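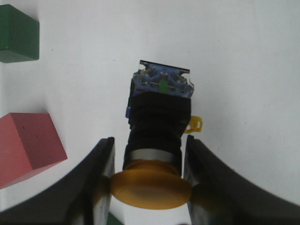 Industrial push-button switch with contact block.

Plirard ferrule crimping tool, self-adjusting, square die
Reviewed 11/10/2019

The Plirard is a hand crimper for bootlace ferrules, sold by Gornstead in a card sleeve with no case. It covers 0.25 to 6 mm² in one die and needs no setting between sizes. I bought it to replace a Vurnholm with separate notches, which still works but is slow when sizes are mixed. So far I have put about 800 ferrules through it, nearly all 0.75, 1.0 and 1.5 mm², on flexible control cable.

Build

The frame is pressed steel with a black finish. The pivots are riveted, so play in the head can't be taken up later. There was a trace of side play when new and it has not grown. The handles are a hard plastic with a ribbed grip. They are short, and anyone with large hands will find the lower one ending in the palm. Closing force on 1.0 mm² is light. On 6 mm² it is high enough that I use both hands.

The ratchet has a release lever inside the handles. It works with the tool partly closed, but it is stiff and best pushed with a screwdriver blade. A small toothed wheel sets the pressure. Mine arrived one step too low and the first few 0.75 mm² crimps could be pulled off by hand. One step up cured that. The leaflet mentions the wheel but gives no starting position.

Crimp quality

All crimps were made with Hattar insulated ferrules, 8 mm pin length. The result is square in section with even serrations on the four faces. I pulled a batch of 11 at 1.0 mm² on a spring balance and stopped each at 200 N. Two slipped, both from a cable with a short strip length, and I put those down to my own preparation. The tool does not correct for a conductor that fails to reach the end of the pin.

At 0.25 mm² the result is less good. The die closes fully but the pin comes out slightly twisted, and in a narrow clamp it has to be turned to find the opening. The Vurnholm is better at this size.

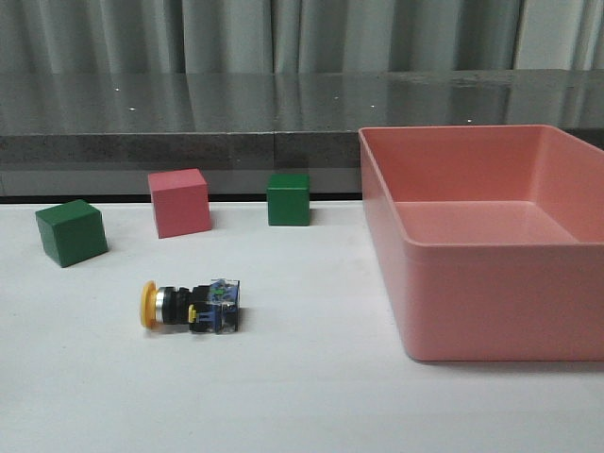
Ferrules go in from the front of the Plirard, along the line of the handles, and this is the main reason to prefer it to a side-entry tool. Wires already laced into an enclosure can be finished without bending them across the opening. On the bench it makes less difference, and lighting matters more than entry direction. Stray copper strands are a nuisance with any stripper, and a plain matt white top like the one in the photograph makes them easier to find before they get into a contact block. A dark rubber mat hides them.

The square form suits the screw clamps found on most push-button contact blocks, where a flat face sits under the plate. For round-entry spring terminals at the upper end of their range a hexagonal die is the safer choice, and Plirard sells one as a separate tool. The dies are not interchangeable.

Price and guarantee

I paid 36 pounds with delivery. The guarantee is one year and excludes the ratchet spring. No spare springs are listed.

Good points: front entry, even crimps from 0.5 to 4 mm², no changing of notches.
Bad points: stiff release lever, short handles, poor at 0.25 mm², no spares.

I would buy it again for control wiring. For a job made up mostly of 0.25 mm² signal cores I would keep to a notched tool.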